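Welcome back, everyone, and a special hello to those of you joining from the Flodton campus – I'm so glad we finally have the link working! These notes go with our second meeting on **light and surfaces**, and you may want them next to you when you start your first still-life drawing.

## What a highlight really is

Most of us, when we first sit down with a glass or a spoon, draw the object we know is there and then sprinkle a few white dots on it at the end. I did this for years, and my old teacher, Getachew Tesfamariam, was very patient with me. A highlight is a small picture of a light source, bent by the surface it lands on. So before you draw one, look up and find the window or lamp it came from. 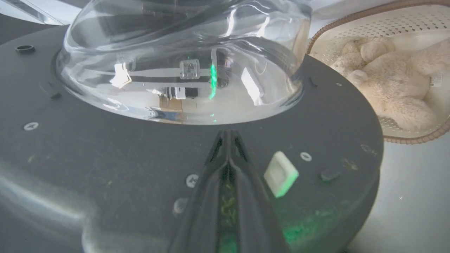

Curved surfaces squeeze and stretch whatever they reflect, and the tighter the curve, the stronger the squeeze (try the back of a teaspoon tonight, it's great fun). Flat, shiny things are kinder to beginners, and matte things are kinder still, as they spread the light out softly. With a clear dome you get bright white reflections along the rounded walls and a bent version of the room besides, while a dull, dusty gray surface under it gives you hardly anything so crisp. Color travels too: look at how the green streak of light has a thinner green reflection running down toward the base of the dome. Put those thin echoes in lightly, with a sharp pencil.

## For next time

- Read the Gidey chapter on edges, up to 10 pages, whichever ones you like best.
- Make 5 small drawings of one shiny object, moving your lamp each time.
- Spend 50 minutes on a longer drawing of a glass jar. Leave the paper bare for your brightest spots – no white pencil yet, please.

Letay Gebremichael has the spare sketch pads if you've run out. Bring your jar along with the drawing.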